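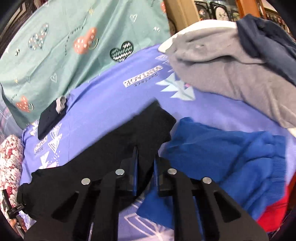

Prendance legt Zwischenbericht zu Greifaufgaben im Haushalt vor

Wäschesortierung bleibt hinter den Werten aus der Fertigung zurück - zweite Projektphase beginnt im Januar

9. Juni 2019 - Prendance hat den Zwischenbericht zum Vorhaben Ustard veröffentlicht. Untersucht wird, welche Tätigkeiten im Haushalt und in der Werkstatt sich mit handelsüblichen Zweifingergreifern nach heutigem Stand der Technik ausführen lassen. Der Bericht umfasst 757 ausgewertete Greifvorgänge an 21 Aufgaben. Partner sind das Ingenieurbüro Dương (Greiferkonstruktion) und die Firma Tranden (Auswertungssoftware).

Die Aufgaben wurden in drei Gruppen eingeteilt: formstabile Gegenstände, Behälter mit Inhalt sowie Textilien. Bei formstabilen Teilen mit bekannter Geometrie, etwa Schraubendosen oder Tellern in einem Gestell, sieht Prendance den Übergang in den Dauerbetrieb als technisch gelöst an. Für Behälter mit Inhalt gilt dies mit Einschränkungen. Textilien erreichen die im Projekt festgelegte Schwelle für einen unbeaufsichtigten Betrieb nicht.

Als Referenzfall für die dritte Gruppe dient ungeordnete Wäsche auf einem Bett. Ein zerknülltes schwarzes Strickteil, eine flach liegende dunkelblaue Socke mit hellgrauem Bündchen und ein königsblauer Strickpullover auf bedrucktem Laken stellen jeweils andere Anforderungen an Erkennung und Griff. Die Form eines Kleidungsstücks im zusammengeschobenen Zustand lässt kaum auf seinen Schnitt schließen. Aufdrucke auf Bettwäsche, beispielsweise Herzen, Dreiecke oder Schriftzüge, können von der Bildauswertung als eigene Objekte gewertet werden. Dunkle Stücke, die übereinanderliegen, werden häufig als ein einziges Teil segmentiert.

Auf der mechanischen Seite nennt der Bericht den Mehrfachgriff als häufigste Fehlerursache. Schmale Greifbacken fassen eine einzelne Stofflage zuverlässig, sofern eine Falte vorsteht. Fehlt diese, wird entweder die Unterlage mitgenommen oder der Griff geht leer aus. Ein höherer Anpressdruck verringert die Zahl der Leergriffe, erhöht jedoch die Zahl der Mehrfachgriffe. Dương prüft derzeit Backen mit veränderter Kantengeometrie.

Das Zusammenlegen wurde getrennt vom Vereinzeln bewertet. Liegt ein Handtuch glatt auf einer ebenen Fläche, ist der Ablauf beherrschbar. Für Pullover und Bettbezüge liegt kein Verfahren vor, das ohne manuelle Vorbereitung auskommt. Prendance rät Herstellern davon ab, entsprechende Funktionen für Haushaltsgeräte in Aussicht zu stellen, solange die Vereinzelung nicht gelöst ist.

In der zweiten Phase wird der Aufgabenkatalog um drei Textilaufgaben erweitert: Socken paaren, Kissenbezüge wenden und Wäsche nach Farbe trennen. Tranden stellt dafür eine überarbeitete Segmentierung bereit. Die Versuchsprotokolle der ersten Phase sind auf schriftliche Anfrage bei der Pressestelle von Prendance erhältlich.

Über Prendance
Prendance entwickelt und prüft Greifsysteme für Montage, Kommissionierung und Serviceanwendungen.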